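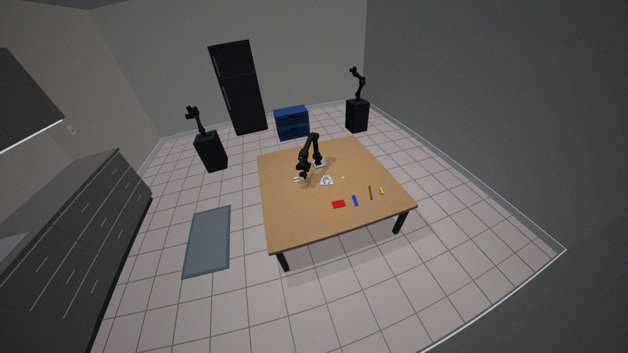
Table workcell in the Zetar simulator, table arm with two-finger gripper, pedestal arms behind.

Gripper fault FAQ: the "closed on nothing" problem

Last updated Wednesday, July 6, 2022. Questions to Ubaldo Costa, Revstead lab support. Will add to this as more come in.

What went wrong?

The table arm reports a successful grasp when the fingers are empty. Then it carries on with the rest of the task, moves to the drop spot, opens, logs a pass. We went back through 1,361 simulated runs from the tabletop task and found 30 logged as passes where the object never left the table.

Which versions are affected?

Zetar builds with the Skondholm grasp checker turned on. If you run the old checker you don't have this bug. You have the slow one instead, see the last section.

What causes it?

The checker looks at finger force only. When the two fingers close all the way they press on each other, and that reads as contact. It should also look at the gap between the fingers. It did in an earlier build, the gap test got dropped in a merge in December and the unit test for it went with it. Our mistake.

Does it depend on the object?

Yes. Thin and flat things are the worst, the stick and the red tile especially. Fingers come down a little high, slide over the top, close. The yellow cube hardly ever triggers it. The round disc is somewhere in between, still looking at that one.

Are the two arms on the pedestals affected?

Same checker, so assume yes. They're parked in this task so we have no numbers. Don't take that as a clean result.

Is this a safety problem or just bad logs?

In simulation, bad logs. On hardware it's a safety problem, treat it as one. An arm that thinks it's holding something plans its next moves around a part that isn't there, and the part it left behind is no longer in its map of the table. So it can drive straight into it. We had 11 runs in the sim where the arm hit the object it had "picked up." Do not load a build with this checker onto a real arm until you have the patch.

I already loaded it on a real arm. Now what?

Stop the arm. Power off at the cabinet, not from the screen. Roll back to your last build, then check the fingertips and the wrist mount for damage before you run anyting. Then write to us, even if nothing happened.

How do I know if my old runs are bad?

Run the Gape script on your log folder. It compares finger gap at the time of the grasp with the size of the object and flags any run where the gap is zero. Takes a few minutes for a folder of 1,000 runs. Needs the joint logs, so if you saved only pass/fail there's no way to check. Rerun those.

Does Gape catch everything?

No. If the fingers close on the object and it slips out on the way up, the gap at grasp time looks fine. For those compare the object height at start and end of the lift. Not automated yet.

Can I just raise the force limit?

Please don't. Tried it. The false grasps went down but it started throwing out good grasps on light objects, and in sim you get parts shooting off accross the floor.

Do I need to retrain?

If you trained on runs from the affected builds, probably. Pull the flagged runs first and see how many were in your set. If it's none, you're fine.

When is the fix out?

Patch is in testing. Gap test is back, unit test is back, plus a second check after the lift. No date yet, sorry, will post it on this page.

What about going back to the old checker?

OK for simulation. It waits for the arm to settle before every check, so runs take a lot longer, and it times out on the stick sometimes. A timeout gets logged as a fail, so your pass rate will look low. Low is better than wrong for now.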